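Notebook, September 2026
Edit room, second entry this month

Picking up where I left off, with the singer documentary. For anyone joining late, the working title is still Cedura, after the song he closes every show with, and the broadcaster slot is still one hour minus breaks. Rigoberto Sotelo came by with coffee and the corrected lyric sheets, bless him, and we sat with the first act all morning before I was willing to touch anything.

The first act is too long. I knew it in May and I know it now. We open on the talent show years, which everybody remembers, and then we go back to the wedding bands, and then forward to the television serial, and by the time he records the first album the viewer has been through three different haircuts and has no idea what year it is. Rigoberto thinks the serial should go entirely. I don't agree, because that serial is how my aunt and every one of her friends came to know his face before they knew his voice, but I do think it can live in one short run under the theme tune instead of three separate visits.

Tried this order after lunch:
Stage door, night, him humming.
Wedding band tape (the good one, with the brother on keyboard).
Talent show, elimination episode only.
Serial, under music.
First album session.

It plays so much better. The elimination now lands as a real setback and not as a bit of trivia, and when you come out of the serial into the studio you feel that he has been wanting to sing the entire time. I watched it through twice and got a little teary at the second pass, which I will blame on the coffee.

Playback sound. The old dubs from the Cattaneo tapes are in better shape than I feared. There is a hum under all of them and a nasty flutter on reel 11, right in the middle of the duet, where of course it would be. I cleaned the hum with a light hand and left the flutter alone for now. If I push it any harder his long notes start to sound like they're coming through a garden hose, and I would much prefer a wobble that everybody recognizes as tape. Rigoberto is going to ask the collector whether a second copy of that reel exists. He seems to think there might be one in a cousin's closet.

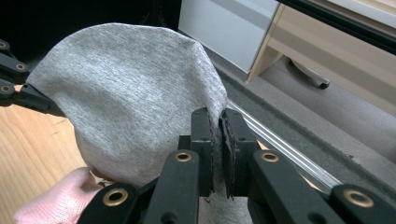

Gray knit, pinched and lifted.

Note on the interviews. We have 17 of them and I can't see using more than nine. The co-host from the dance program is wonderful, funny and generous and a bit indiscreet, and I could happily build half an hour out of her alone. The music director is the opposite: he gives you one dry sentence and then looks at the window. But the one dry sentence is usually the thing you needed. I pulled his line about the singer arriving at the studio already knowing everybody else's part, and it now sits over the rehearsal footage from the Trusus hall. Lovely fit. I didn't have to trim a single frame of the footage to make it work, and that almost never happens to me.

The dance program itself is a headache. We only have the home recordings, with the channel bug and a crawl of text along the bottom advertising a sale on mixers. Sotelo wants to crop it. I tried cropping and you lose everyone's feet, and it's a dance program, so that seems unkind. Leaving the crawl in for the moment. Maybe people will enjoy the mixers.

Clearances, as they stand tonight:
Serial clips – verbal yes, waiting on paper.
Talent show – yes for the elimination, no for the house footage.
Duet – both singers yes, lyricist's family not reached yet.
Udport concert – yes, with a credit on screen, wording to come from them.

On the Udport concert, I finally got through all of the audience material. The log runs to 568 lines and I typed every one, so please, whoever opens it next, don't sort it by the color column, because the timecodes don't travel with the rows and I will cry. The best shots are starred. Look especially for the old gentleman in the second row who sings the entire chorus with his eyes shut. I want him near the end, maybe under the last verse, maybe held a little longer than is polite.

Still unhappy with the narration. The script keeps telling us he is beloved, and we can see that he is, so why say it? I crossed out every "beloved" and "iconic" and the voice track got shorter by a good bit. What's left is mostly dates and places, and it feels calmer. Rigoberto read it aloud for a scratch track in his radio voice, and now I can't hear it any other way. We may have to ask him to do it for real. He pretended to be horrified and then asked what microphone we would use.

Small things so I don't forget. The lower thirds spell the brother's name two different ways. The music under the hospital section is too sweet – try it with just the harmonium, or with nothing at all. Export for the family screening needs to be the version with the burned-in subtitles, since his mother will want to follow the English parts. Budget has 200 left in the line for extra transfers, so if that second reel does turn up we can just about manage it.

Tomorrow: second act, starting from the reality show rumor and how much room it deserves. My feeling is very little. He laughed about it in the interview, and I'd like to use the laugh and keep moving toward the tour bus.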